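June
Posted by the Noltska shop team

Clovik Refill Concentrate for Kitchen and Bathroom

Clovik is a cleaning concentrate which you mix at home with tap water. One pouch makes 14 bottles of ordinary size, so you can keep your old bottles and fill them again. The colour is a very light green and the smell is mild, with a little lemon.

We sell it in two strengths. Regular is for benches, tiles and the sink. Strong is for the oven door and the rangehood - please wear gloves with this one. Do not use either of them on natural stone or on unsealed timber. 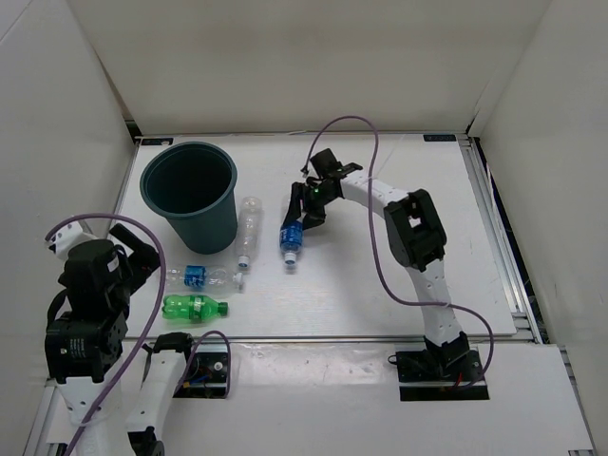
Four plastic bottles and a dark teal bin on a white tabletop.

To mix, fill the bottle with water first and add 40 ml of concentrate after. If you do it in the other order you will get a lot of foam. Mixed cleaner keeps its strength for nearly 24 weeks in a dark cupboard.

The pouch costs $57 with delivery inside Australia. Customers who bought the older Zavura formula can use the same measuring cap. Spray heads are sold separately, and the Quansah trigger fits most bottles with a standard neck.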